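La cinta que no se detuvo

Zihan Bai llevaba casi 3000 ciclos de clasificación en su cuaderno cuando la celda de Citley falló. En el ciclo 1547 el sensor de la cinta perdió la señal, el programa lo leyó como vía libre y los dos brazos bajaron a la misma zona. Chocaron a la altura de la muñeca. No hubo heridos. 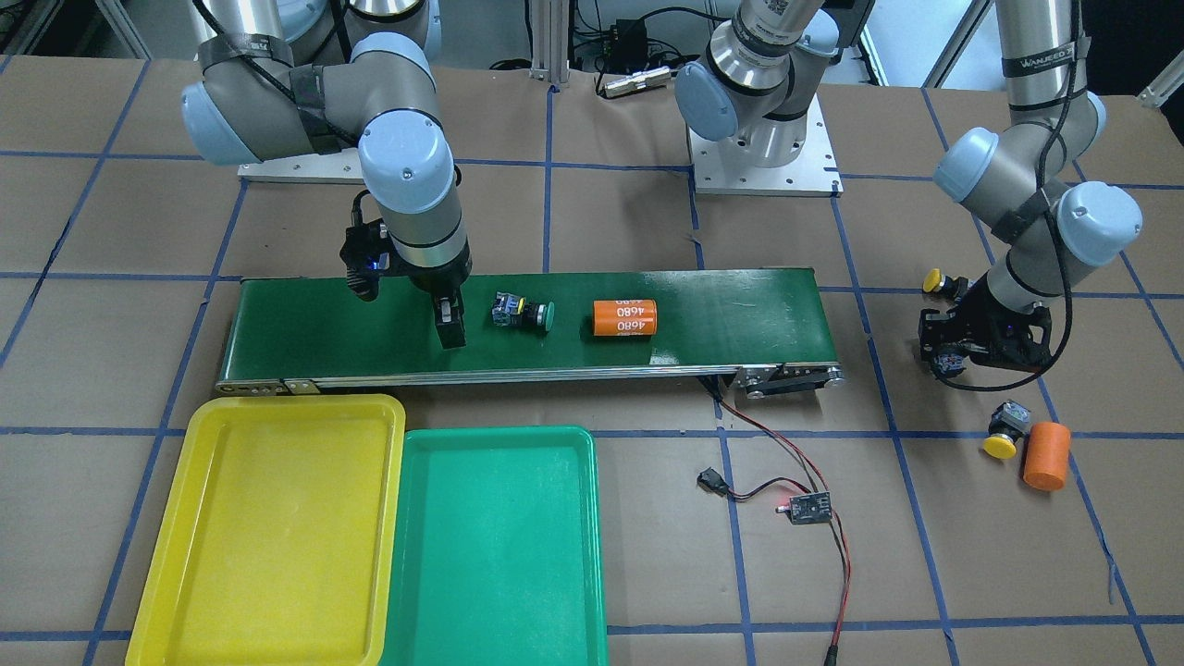 El reparto del trabajo parecía sencillo: pulsadores a una bandeja, pilas cilíndricas a la otra. Borislav Kos, que escribió el control, había previsto una pieza caída o una pinza vacía, pero no un sensor mudo. «El valor por defecto era cero, y cero quería decir adelante», explica. La parada de emergencia la pulsó Agnese Eglītis, 12 segundos después.
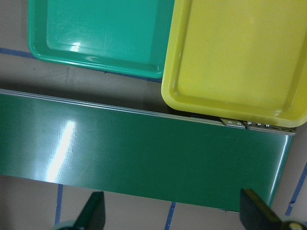

Tiempo de lectura: 2 min

El informe interno señala un conector mal asentado. También critica que los brazos compartieran espacio sin un permiso explícito para entrar en él. Desde junio, la ausencia de señal detiene la cinta y bloquea ambas muñecas, y la velocidad de aproximación se ha reducido un 20 por ciento.
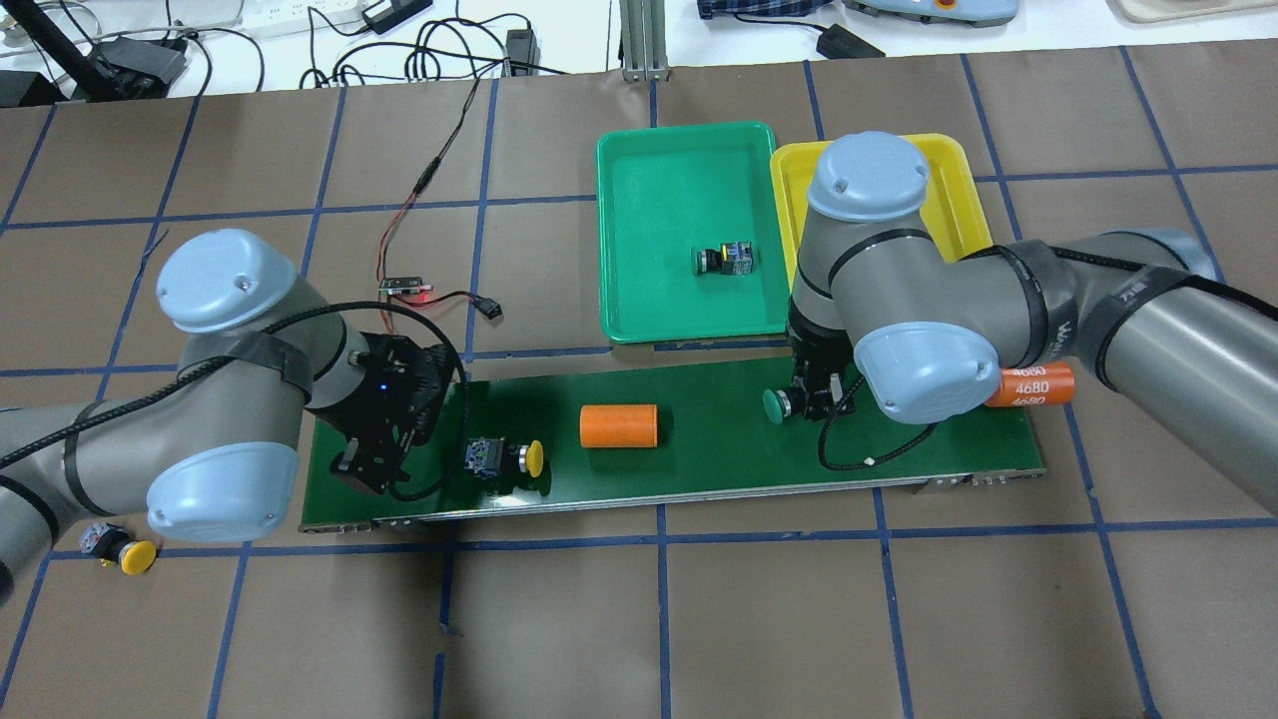
Kos quería volver a la velocidad anterior antes de fin de año. Eglītis se opone mientras no se repita la serie completa con el conector desenchufado a propósito. Bai ya ha empezado las pruebas.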